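4. What ends up on the shared table

4.1 Why I went looking at tables

I came to this part of the study sideways. The plan was to write about desks, and I had a whole outline for desks, with headings and everything. But the more time I spent in open offices the more I noticed that desks are pretty well looked after. They belong to a person, and that person clears them or doesn't, and there isn't much more to say. The table that belongs to everybody is where the good stuff is (good for me, anyway). So I changed the outline, and my patient colleague Faraji Mbwambo, who had already read 11 pages about desks, took it very well.

By "shared table" I mean any table in an open office that isn't assigned to a person or a team and isn't inside a bookable room. Lunch tables in a proper kitchen don't count either. I kept a log of what was lying on such tables at two workplaces, which I call Flunderholm and Markgate in this paper. The log has 344 entries, one for each thing left on a table when I walked past. A pair of earbuds in a case is one entry. A mug with a spoon in it is one entry too, and yes, I went back and forth on that for longer than I'd like to admit.

4.2 Three kinds of stuff

I sorted the entries by what the thing was doing there, as far as I could tell. Residents are things that live on the table and that people work around, like plants and chargers and the odd remote control. Leftovers are wrappers, cups, napkins, anything that would go in the trash if someone got up and took it there. Then there are visitors, the things that clearly came from somewhere else, usually a bag or a bathroom, and have a use that has very little to do with office work. Toiletries were my favorite visitors by a long way! Hand cream, face mist, sunscreen, little bottles with pumps. I hadn't expected to be writing about moisturizer in a paper on workplaces, but there you go.

What I love about toiletries on a table is how they get placed. Leftovers get dropped. Bottles get stood up, mostly, and they tend to get stood up near each other, even when there's a whole empty stretch of table to either side. Tubes are a bit of a special case, as the ones with a flat wide cap will stand on it and the others just have to lie down. I ended up coding upright and lying separately, and I'd suggest anyone repeating this do the same from day one.

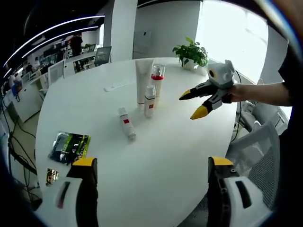 Figure 4. Shared oval table in an open office, with cosmetic containers, a snack packet and a gold-colored wrapper, and a potted plant at the back.

The sorting isn't always clean, I should say. A snack packet is a leftover if it's empty and something closer to a visitor if it isn't, and from a few steps away you often can't tell. I didn't pick things up. That was a rule I made early on and kept, partly out of manners and partly out of fear of being asked what on earth I was doing. So a crumpled packet went in as a leftover and a flat, sealed-looking one went in as a visitor, and I'm sure I got a few of them wrong in both directions.

4.3 Leftovers and visitors on the same table

My hunch going in was that people would clear the wrappers before they put their own nice things down. I would! At Flunderholm, though, the two kinds sat side by side all the time, with the wrappers drifting toward the edge where somebody had been sitting and the bottles further in. I don't want to make too much of this. Massawe (2 in the list at the end) describes something similar for kitchen counters at home, where people push crumbs aside to make a clean patch and feel fine about the patch. I think a table in an office may work the same way, only the patch is smaller and there are more elbows.

Round and oval tables were messier to code than square ones, by the way. With a square table I could write "near left corner" and find the spot again in my notes. With an oval I had to pick a chair or a plant to measure from, and chairs roll around. If the plant had moved too I was lost. I typed everything up in Editz in the evenings, and quite a few of my June notes just say "middle-ish," so positions from that month are left out of the counts in the next section. The items themselves stay in.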